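How to Fold and Store a White Tablecloth Without Hard Creases

A tablecloth that comes out of the drawer with sharp lines across it usually got them in storage. The fix is to fold it less and to put something soft inside the folds you can't avoid. Set aside 20 minutes for a large cloth.

You will need a clear table, acid-free tissue paper, a cardboard tube if you have one, and a clean cotton pillowcase. Wipe the table down first and let it dry. Any crumb or coffee ring will end up on the cloth.
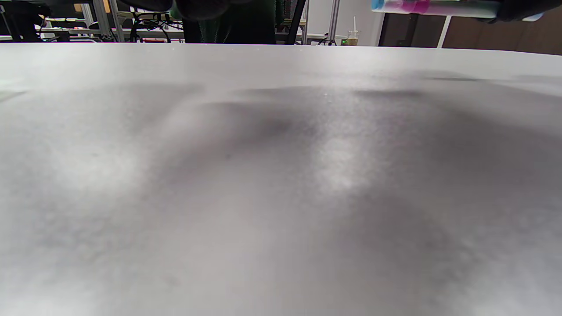 By Serena Pagano
Home & Linens | Updated December

Before you start

Wash the cloth and rinse it twice. Detergent left in the fibers is a common cause of yellow patches later. Skip the starch if the cloth is going away for more than a month, and starch it when you take it out again.

Check for stains in daylight. White wine and sugar dry clear and turn brown over a few months. If you find a spot, treat it and wash again before going any further. The cloth must be fully dry. Hems and corners hold water longest, so feel those last.

Folding

1. Lay the cloth face down and smooth it from the middle outward with the flat of your hand.

2. Place a strip of crumpled tissue along the center line.

3. Bring one long side over to meet the other. Don't press the fold.

4. Add a second strip of tissue and fold lengthwise once more.

5. Roll the long strip loosely around the tube, or around a thick roll of tissue. Keep the edges even as you go.

If the cloth starts to bunch, unroll to that point and smooth it again. Pulling on one corner makes it worse, especially with linen.

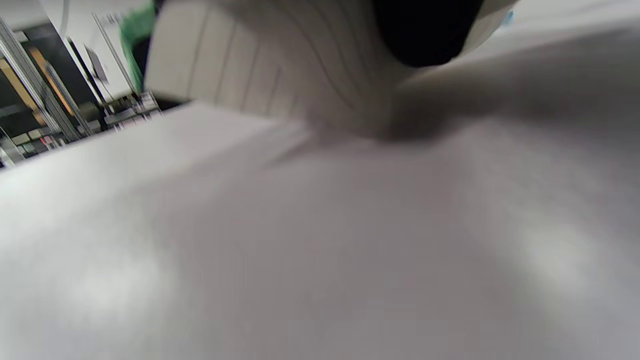
Rumpled white cloth.

Storing

Slide the roll into the pillowcase and fold the open end under. Plastic bags trap damp, and bare wood shelves can leave brown marks, so line the shelf with tissue or an old sheet. My own closet in Raltport is against an outside wall, and I leave a gap behind the shelf for air.

Lay rolls flat and stack no more than 4 high. Take each one out every few months and roll it back from the other end.

If you have to fold it flat

Fold in thirds one time and in quarters the next so the lines fall in different places. Put the heaviest cloths at the bottom of the pile and label the pillowcases with the table size.

More in this section: Ironing Linen Napkins | Removing Candle Wax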